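The Woman Who Kept the Ledger

Lotte Wuyts was 41 when she found out that her grandfather had spent two years in a prison she had never heard of, for the crime of fixing a printing press. She had known him as a quiet man who liked sardines on toast and walked to the harbor every morning in a coat too heavy for the weather. He had died when she was nine. The news came in a shoebox, by way of an aunt who was clearing out a flat and thought somebody in the family ought to have the papers before the damp got at them.

What Wuyts did with that shoebox took up most of the next decade, and the book that came out of it, The Furnival Ledger, is one of those histories that creeps up on you. I started it on a train to Rastidbridge with a sandwich in my other hand, fully intending to doze off after the first chapter, and I missed my stop. (I mention this because I have lived near Rastidbridge for most of my adult life and should know the place when I see it.)

The ledger of the title belonged to a woman called Furnival, first name never recorded, who ran a boarding house in the port town of Prarnby in the years when people were slipping out of the country by boat. She wrote down everything. She wrote down who came, what they ate, what they owed, which room they had and whether they had paid for coal. She used initials for the guests, and she used them badly, so that the same man might be R.E. in one week and E.R. the next. Wuyts's grandfather is in there, she is fairly sure, as "the Evard boy," charged for a candle and a broken cup.

A lesser writer would have turned that candle and that cup into a whole chapter of weeping. Wuyts gives them a paragraph and gets on with the business of finding out who the other people were. There are 269 entries in the ledger, and over the course of the book she manages to put a face and a history to a good many of them: a dentist, a pair of sisters who sold gloves, a schoolteacher who had informed on his own headmaster and could not live with it afterward. The teacher's story is the hardest thing in the book. Wuyts tracked down his son, who talked to her for a whole afternoon in his garden and then asked her, at the gate, to please not be kind about it. She has taken him at his word, and I think she was right to, though I had to put the book down for a bit and go and do some ironing.

I should say something about Evard, who is the other great presence here. He was the official who signed the orders, her grandfather's among them, and it is one of those awful accidents of history that he shared a surname with the family he helped to ruin. Wuyts's mother changed hers when she married and never used the old one again. For a long time the family wondered if he might be a cousin. Wuyts goes looking for the answer in parish books and land records, and she finds it, and I won't spoil it for you, except to say that I had guessed wrong and so had she.

There are places where the book sags. The middle section, on how the regime organized its courts, runs to nearly 100 pages and could have been trimmed by a firm hand. Wuyts has read everything, bless her, and she would like you to have read it too. I got a little lost among the deputy ministers and found myself flipping back to the list of names at the front, then forward again, then back. But even in there you come across small, human things, like the court clerk who had to buy his own ink, and who wrote smaller and smaller as each month went on.
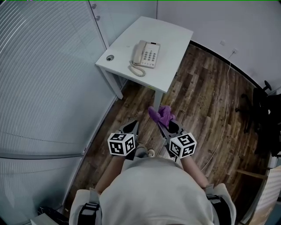 Page last updated: September 2023

I spoke to Kiri Baxter, who edited the book and who remembers the first draft arriving at 900 pages in two parcels, one of which had burst. "I read it on the floor," she told me, "since there was no table in the house that would take it. By the evening I had pages all the way up the hall, and I knew we were going to publish it, and I also knew we were going to have a fight." The fight, by both accounts, was a long and friendly one, carried on mostly by letter, and the deputy ministers were the hill that Wuyts chose to die on.

Wuyts still goes back to Prarnby every March, when the rooms are cheap. The boarding house is a private home these days and the owners have been very decent about letting her stand in the hallway. She told me that she had expected to feel her grandfather there and felt mostly the draft from the front door, and that she was glad, on the whole, to know how cold it must have been.

She is working on something new, about the glove-selling sisters, whose great-niece wrote to her after the book came out and enclosed a photograph and a recipe for plum dumplings. Wuyts has tried the recipe. She says the dough needs more flour than the letter calls for - a good deal more, if your plums are ripe.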